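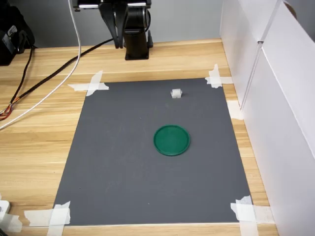 Rasa Rimkutė wrote to me after my last report that I should look more at the tables and less at the catering, and she asked if anybody in these workshops still uses ordinary masking tape. So on Wednesday I went to the open day at Clondora with her question in my notebook.

Clondora is in the old Bundwood dairy, 19 minutes by bus from the centre. The entry was free, but you had to sign a form and leave your coat on a rack. I was given a visitor sticker with the number 610, and it did not want to hold on my wool jumper.

The answer to Rasa is yes, they use it. The work tables have a light wooden top, and on it goes a dark grey mat with white tape over the corners. I asked why they do not glue the mat. The guide, a patient woman in grey sneakers, said that mats are changed often and glue is a misery to scrape off wood. She buys the tape at the hardware store in Sturna, where it is cheaper by the carton. 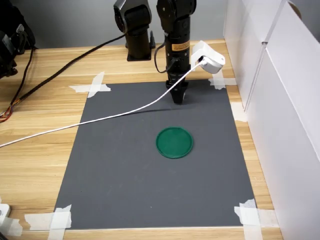 The colour of the mat was also discussed for a while. Before they had a green one, and small green things were difficult to find on it. With dark grey almost everything stands out, and it does not shine so much under the lamps. One man in our group wanted to know the price of such a mat. The guide did not remember, but she knew that the whole table, the Mets model, cost them 2979 dollars with delivery. He whistled.

After this we had tea in the corridor. The open day can take up to 900 visitors, the poster said, but in the morning it was quiet and I could ask everything twice.
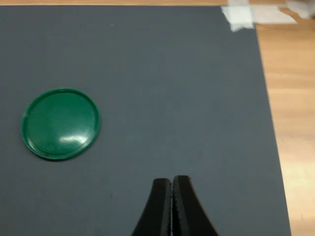
What I liked the most were the small everyday objects they keep for the tables. A green plastic lid, for example, of the kind I have in my own kitchen drawer without its jar. People from the neighbourhood bring them in a bag, and I have promised mine.

The bus back to the centre goes every half hour from the other side of the road, and there is no shelter at the stop.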